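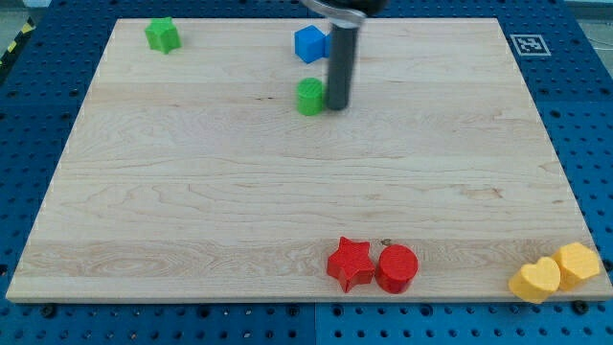

Mine cupped in the first week, one owner wrote to us after the last edition, and I had oiled the top twice as the sheet said, so which side was I meant to do? Both sides, and the edges and ends as well. The old sheet left this to the reader. Section 4 has been rewritten for that reason and replaces the loose leaf packed with earlier Kurek boards.

Section 4: Preparing, oiling and re-oiling your board
Revised November 13, 2020

This section applies to all Kurek solid maple boards sold unfinished, in any size. It does not apply to boards supplied with a factory varnish or to the end-grain blocks, which take far more oil and have their own section.

4.1 Before you start

Unpack the board and let it stand on its long edge, with air on both faces, in the room where it will be used. Leave it there for two days. A board that has come straight from a cold garage or a delivery van will move as it warms up, and it is better to let it do so before any oil goes on.

Do not lean it against a radiator, a baseboard heater or a sunny window.

You will need:

Arotard Board Oil, one bottle
Clean cotton cloths without lint or printing
Fine sandpaper and a flat cork or rubber block
A spray bottle of clean water
A pair of battens or strips of scrap wood, longer than the board is wide
A metal pail with water in it, for used cloths

Work on a level surface that you don't mind getting oil on, or cover it with newspaper. Perforated tops let oil drip through to whatever is stored underneath, so put paper down on those too.

4.2 Checking the board

1. Lay the board flat and press on each corner in turn. A slight rock is normal in a new board and usually settles during the standing period. If it still rocks badly after standing, stop here and see 4.7.

2. Look along both faces in low light from the side. Mark any dents or machine marks lightly in pencil. Colour differences, grey or brown streaks and swirls in the grain are part of the wood and will not sand out. Most of them become stronger once the oil is on.

3. Check the ends for fine cracks. Hairline marks that don't catch a fingernail can be ignored. Anything wider should be reported to the shop where you bought the board before you oil it. An oiled board cannot be exchanged.

4.3 Raising and cutting back the grain

The first time maple gets wet, the surface fibres stand up and the board feels furry. Doing this on purpose before oiling saves trouble later.

1. Mist one face with water until it is evenly damp. Do not flood it.

2. Turn the board and mist the other face, then the edges and ends.

3. Stand it on its long edge and let it dry fully.

4. Sand lightly with the grain, using the block. Stop as soon as the surface feels smooth. Pressing hard or going on too long closes the surface and it will take the oil unevenly.

5. Wipe off all dust with a barely damp cloth and let the board dry again.

Note: Rub out pencil marks at this stage. Pencil left under oil is there for good.

4.4 First oiling

Caution: Cloths soaked in drying oil can heat up and catch fire on their own. Put every used cloth in the pail of water as soon as you are done with it. When the job is finished, lay them out flat outdoors, away from buildings, until they are stiff, then put them in the garbage. Never leave them in a heap or a closed bin.

Caution: Work with a window open. Keep the bottle away from children and pets.

1. Shake the bottle. If the oil has been stored somewhere cold and looks cloudy, bring it indoors and wait until it clears.

2. Pour a small pool onto the centre of the upper face and spread it outward with a cloth, following the grain.

3. Keep adding oil to any patch that goes dull. The area near the ends will drink more than the middle.

4. Do the edges and ends. Go over the ends again before you move on.

5. Place the battens on your work surface, turn the board over onto them and oil the second face in the same way. Use as much oil on this face as on the first.

6. Wait until the surface stops taking up oil, then wipe off everything that is left. The board should look oiled but leave no wet mark on a dry cloth. Oil that is left standing turns sticky and has to be scraped off.

7. Turn the board up onto its long edge and leave it for eight hours. Don't lay it flat on anything during this time, including the battens.

8. Repeat steps 2 to 7 for a second coat. It will use much less oil than the first.

Two coats are enough for a board that will be used for bread, cheese and dry goods. For a board that is going to sit beside a sink, add a third and pay particular attention to the ends.

4.5 Curing

The board can be handled once the last coat has had its eight hours, but the oil goes on hardening for some time after that. Keep food and water off it until it no longer smells of oil when you put your nose right to the wood. In a heated room this goes faster than in a damp basement or a cottage that is closed up between visits.

If you own more than one board, don't stack them while they are curing. Two oiled faces pressed together will mark each other, and they may stick.

4.6 Everyday care and re-oiling

Wash both faces after use, even if only one was used, and dry them with a towel. Stand the board on its edge to finish drying. A dish rack will do, provided that air can reach both sides.

Do not put the board in the dishwasher or the oven, and do not leave it soaking in the sink. Bleach will lighten it in patches. For onion or garlic smells, rub the face with coarse salt and half a lemon, rinse and dry.

The board needs oil again when it looks pale and dry, or when a few drops of water soak in instead of sitting on the surface. In houses with forced-air heating this tends to come up in winter. A board that has been stored over the summer should be checked in August, before the heating season, and given a coat then if it needs one.

To re-oil:

1. Wash and dry the board, then leave it standing overnight.

2. Sand only where it feels rough.

3. Apply one coat as in 4.4, steps 2 to 7. Do both faces, even if one looks fine.

Note: Olive, sunflower and other cooking oils don't harden. They go rancid in the wood and are difficult to get out afterward. If one has already been used, wash the board several times with hot water and dish soap, let it dry for some days, and sand back both faces before you use Board Oil.

4.7 Problems

The board has cupped. One face has gained or lost more moisture than the other. Lay it hollow side down on battens in a room with steady temperature and check it daily. Most boards come back on their own. Do not clamp it flat or put weights on it – this can split the board along a glue line. Once it is level, oil all surfaces.

The surface is sticky. Too much oil was left on. Rub with a cloth dampened with fresh oil to loosen the film, then wipe dry. If that does nothing, use a cabinet scraper, sand lightly and apply a thin coat.

White rings or dull spots. Usually water that got in before the oil had cured. Let the board dry, sand the spot with the grain and feather in some oil – going a little past the edge of the mark.

Black specks near the ends. This is mould, from a board put away wet. Sand until the specks are gone, let the board dry and oil the ends heavily. If the specks go deep, retire the board from food use.

The board rocks after the full standing period. Return it unoiled to the shop, or write to the Kurek workshop in Bustcombe with the size and the number stamped on one end.

4.8 Ordering more oil

Arotard Board Oil can be ordered from the shop in Sadton or by mail with the form at the back of this guide. Quote item 123. Don't order Arotard Floor Oil by mistake; the label is similar, but it contains a hardener and must not be used on boards that touch food.

Opened bottles should be kept tightly closed, upright and out of the frost. Throw the oil out if a skin has formed on top. Take it to your local household hazardous waste depot and don't pour it down the drain.

Section 5 covers fitting rubber feet and cutting a juice groove.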